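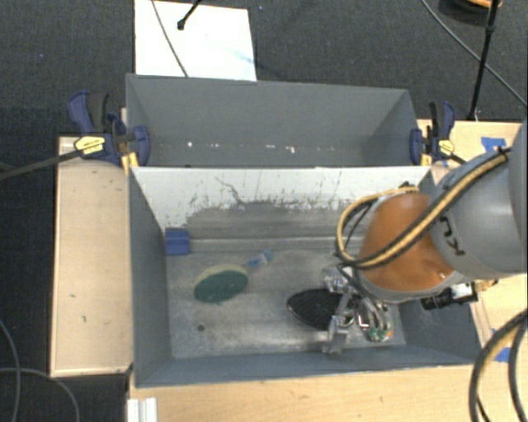

A round scouring sponge in a gray-painted bin.

Print | E-mail this article | 22 comments

The Case for Dating the Kitchen Sponge

By Farah Rahman
May 22, 2020

Household cleaning advice concentrates on products and surfaces. It gives much less attention to the tool that carries the product to the surface. My argument is that the ordinary dish sponge should be treated as a consumable with a fixed service interval, in the same category as a furnace filter, and that the usual method of deciding when to discard one should be given up.

The usual method is inspection. The user looks at the sponge, perhaps smells it, and makes a judgment. Inspection works for parts whose visible condition tracks their actual condition. A brake pad has a thickness and a fuse is open or closed. A sponge has neither property. Its color depends on what it last touched, and its odor depends on how long ago it was rinsed and on the nose of the person holding it. People who live with a sponge every day adapt to its smell and stop registering it. A visitor will notice in a second what the household has missed for a week.

Consider what the object is. Cellular foam is selected for this work because it holds a large volume of water for its weight and releases that water under light pressure. The same structure holds food particles and grease in small chambers that a rinse under the tap does not fully reach. Set flat on a counter, the sponge dries from the top and the sides and stays damp underneath. Set in a closed holder, it may not dry at all between one meal and the next. Food residue, moisture and room temperature are the conditions under which bacteria multiply, and the sponge supplies the first two by design.

The common objection is that sponges can be cleaned. They can, to a degree. Microwaving a thoroughly wet cellulose sponge or running one through a dishwasher cycle with heated drying reduces the bacterial load. Neither procedure restores the sponge to new, and both have practical limits. A dry sponge in a microwave is a fire hazard, and a sponge with metal in the scouring layer should not go into one under any circumstances. A dishwasher cycle is useful if it is going to run anyway. I have no quarrel with either method as maintenance between replacements. My quarrel is with their use as a reason to postpone replacement indefinitely. Changing the oil does not make the engine new.

Last March I put this to Justinas Pärn, who managed purchasing for a small chain of lunch counters called Butkienė before he moved to the hotel side of the trade. His kitchens did not inspect sponges. They issued new ones on a schedule and threw out the old ones whatever they looked like. He regarded the question of appearance as a waste of payroll. "If a cook has to think about it, you've already spent more than the sponge," he told me. Later his kitchens dropped sponges from dish work altogether and used brushes and single-shift cloths, which he preferred, and which I will come back to.

A schedule has three practical advantages over judgment. It can be carried out by anyone in the household, including the people who don't mind the smell. It can be budgeted. It also removes an argument, and in shared housing that counts for more than the other two. I have lived in a house where one tenant discarded sponges weekly and another retrieved them from the trash.

What the interval should be is a fair question, and I don't claim precision. Seven days is defensible for a kitchen where meat is prepared and dishes are washed by hand. Fourteen is defensible where a dishwasher does most of the work and the sponge is wrung out and stood on edge after each use. I would not go past 30 days in any kitchen. A household that follows the one-week rule uses 52 sponges a year, and at the price of a plain multipack that is a small line in the grocery budget.

Marking the date is simple. I use a laundry marker on the foam edge and write the day of the month and nothing else. The ink outlasts a week of dishwater. Other people keep the record on the calendar or tie replacement to trash collection. The method matters less than the fact that the date exists somewhere outside the user's memory, which is consistently generous. When I first began marking sponges I would have sworn that mine were replaced every couple of weeks. The first one I dated was 40 days old when I caught it.

The waste objection is more serious. Most inexpensive two-sided sponges bond a synthetic scouring layer to polyurethane foam, and the result is not recyclable through any curbside program I know of. Throwing out 52 of them a year is hard to defend on environmental grounds. There are two reasonable answers. The first is demotion. A sponge retired from dishes can serve for another week on the bathtub, then on garden pots or wheel rims, provided one corner is clipped so that it never comes back to the sink. The second is substitution. A brush with stiff bristles drains by gravity, dries in the open air and lasts for months. Cotton dishcloths can be washed hot with the towels. Both do poorly on certain jobs, such as baked cheese, and for those a separate scouring pad kept dry between uses is adequate.

I would accept substitution as the better policy for most homes. I also recognize that most homes will not adopt it. The sponge is cheap, familiar and sold at the checkout, and people like the feel of it. A recommendation that depends on a change of tool will reach fewer kitchens than one that depends on a marker.

Manufacturers could help at almost no cost. A molded recess for a date, or a pack sold in a strip of numbered pieces, would do more than another claim about odor resistance on the label. Water filter cartridges have carried change reminders for years, and buyers seem to follow them without resentment. Until the sponge makers do the same, the marker belongs in the drawer nearest the sink.

144 shares | 22 comments

Home | Opinion | House & Yard | Archive | Contact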